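课程项目小结：给Pundlow攒示范数据的这一个月
2019年10月31日

先交代一下分工。我们组做的是让机械臂学会从桌面上夹小零件，学习系统那部分叫Giltero，由Orla Hanrahan写，我负责采数据，说白了就是握着遥操作手柄一遍一遍地夹。开题的时候我拍着胸脯说这活儿最轻松，现在想收回这句话……

计划是采1000条示范，每条从夹爪张开开始，到零件放进托盘结束。前5条我录得特别认真，手都在抖，后来Orla一看就说不能用，因为我每次都从同一个方向下去，模型学到的多半只是“往左下走”。于是我们重新定了规矩：零件位置每条都换，起始高度也换，失败的不删，单独打标签存着。这条规矩后来帮了大忙，失败样本里有好多是快碰到零件时手指先合上了，正好拿来教它什么时候不该合。
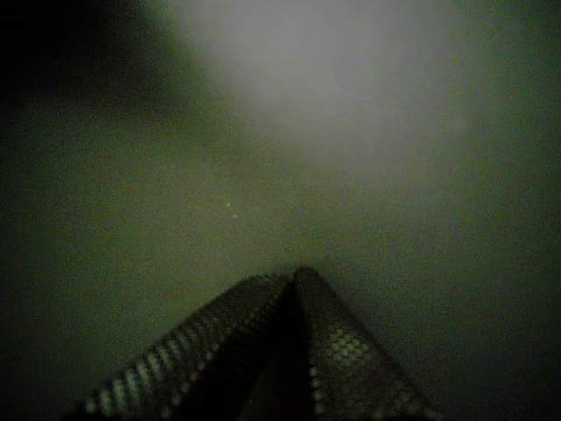 标注夹爪开合状态是我这个月花时间最多的一件事。原本想偷懒，直接用电机读数判断，结果Roninico那套驱动的时间戳和画面对不齐，差得还忽多忽少，只好回到画面里一帧一帧看。像两根手指尖已经靠到一起、中间只剩一道黑缝的这种，我就标“闭合”，没什么好犹豫的。麻烦的是光线，台面上方那一大团白蒙蒙的反光，配上黑乎乎的手指，自动曝光很容易被带偏。还好手指表面有一排排小圆点，左边那根外沿的一串特别亮，我写了个小脚本专门盯着这串点的走向，估出手指的倾斜角度，再自己复核一遍。脚本很土，但是比我肉眼快多了！

标签我和Orla各标了一遍同一批，对下来有43条不一致，绝大多数是“正在闭合”和“已经闭合”之间的分歧。我们吵了一个下午（其实是边吃饼干边吵），最后决定以指尖接触的第一帧为界，写进说明文档里，谁也不许再改。

还有19条整段丢掉了，是我忘了把存储盘挂上，录了个寂寞。现在开录之前脚本会先检查磁盘，挂不上就不让按开始键，早该这么写的。

目前数据已经全部转成统一格式，放在组里的Moynihan服务器上，按成功、失败、待定三个文件夹分好。下一步是Orla先用成功的那部分训一版基线，再把失败样本加进去比较。我这边打算把台灯换个角度，补采一批反光弱一点的，看看模型是不是太依赖现在这种光照。待定文件夹里的那些，我下周接着标。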